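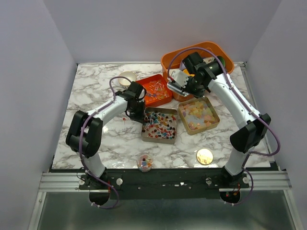 Candy on the marble top, with the big orange bin at the back.

I have a weakness for candy tins, I'll admit it, and when the Kindport sampler set came up for review I had my hand in the air before anyone else had sat down. You get a mix of tins, trays and a big bin, and it sells for $48.
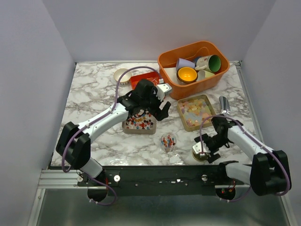 Pastel cubes in the gold-rimmed tray, cups and a bowl in the bin.

The gold-rimmed square tray is my favorite of the lot (pink, yellow, lavender and cream all look so pretty in it!), and the orange bin swallows mugs and bowls without any fuss.

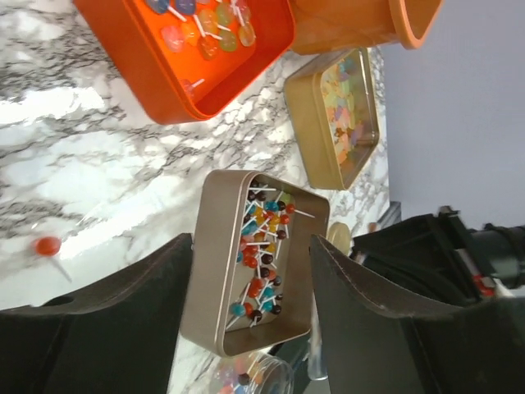 Round lollipops in the champagne-gold tin.

Lollipops are the real test, with those sticks going every which way. The rounded corners wipe clean in a second, though I do wish the tin ran a little deeper. Riltwood makes a taller one, but oh, the lid on that sticks something awful.
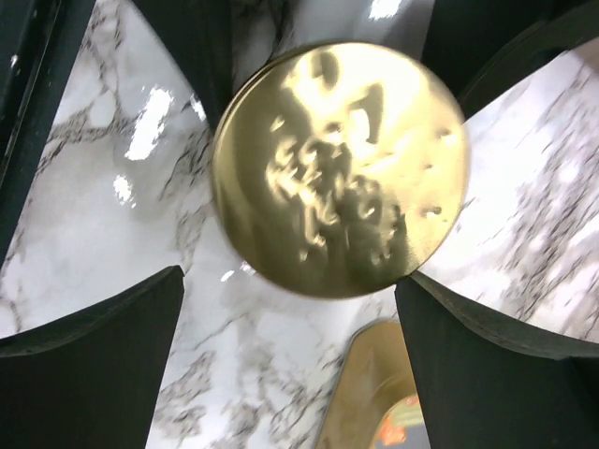

Sachdeva Sweets Club, Tins and Tableware Group

The round lid has a raised design that I keep running my thumb over, and it catches the light beautifully. Mine fits snugly, and Hywel Cadwaladr got his off one-handed while holding his coffee. I'd buy the set again, and I'd ask for a second square tray.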